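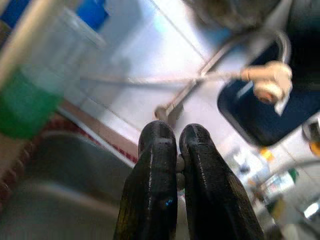 Does the starter need to come back to room temperature before it goes in the dough?
Cold starter works fine as long as it was fed the night before, you just pay for it in time. Mine went in straight from the fridge and bulk ran two hours longer than the last batch.

April, bench notes, rye trials continued

OK so I finally got the Minach rye going, after moving that bag from shelf to shelf all winter. It's darker than the Soreck flour and it drinks water like crazy! I mixed at the same hydration as last time and got something closer to modeling clay than dough, so I kept wetting my hands and folding until it loosened up. Wrote down "a splash" in the margin, which is useless, sorry to whoever reads this later (me). Next time weigh the jug before and after.

Mix for one loaf, before the splashes:
500 g flour, half Minach rye and half white bread flour
375 g water, cool from the tap
100 g starter, fed the night before
10 g salt

Mixed at 7:40 in the morning, salt held back for half an hour. I still can't tell whether holding it back does anything with this much rye in there. Lakmal says no, and he's baked a lot more rye than I have, but he also says no to most things before lunch. I'd like to run it both ways on the same day, same bag, same bowl shape, and then have people taste without knowing which is which.

Bulk was slow. Kitchen was chilly and I'd put the bowl by the window like a fool. Moved it on top of the proofing cabinet around eleven and it woke right up, nice dome, a few bubbles along the side of the tub. Smelled like green apples and a little like wet cardboard, which I've decided is the rye and not the starter (the starter jar on its own smelled great).

Shaping was a mess. I tried to do a proper tight round and it tore, twice, so I gave up, scraped it together with the bench knife and dropped it in the floured basket seam side down. Too much flour in the basket as well. Brushed most of it off before baking.

Bake: lid on for the first 20 minutes, lid off for another 30, oven turned down a notch when the lid came off. Bottom crust came out darker than I like. The Kanagaratnam stone holds so much heat that I think the pot should sit a rack higher, or I slide a tray under it halfway.

Crumb after a full night wrapped in a towel: tight, a bit damp right at the center, really good flavor. Sour but not mouth-puckering. I had it with butter and then I had it with butter again. The heel went to the Visville folks with soup and I got a thumbs up back, no words.

Things to sort out before the next one:
Raise the water to 400 g and see if the tearing stops.
Find the probe thermometer. Last seen in the drawer with the piping tips.
Ask Lakmal Majumder if his mill order can take 2 more bags of the Minach on top of what he already wants.
Label the starter jars again, the tape fell off both and I'm going by smell at the moment.

Also the long-handled peel is splitting near the grip. I sanded it but it needs glue and a clamp overnight.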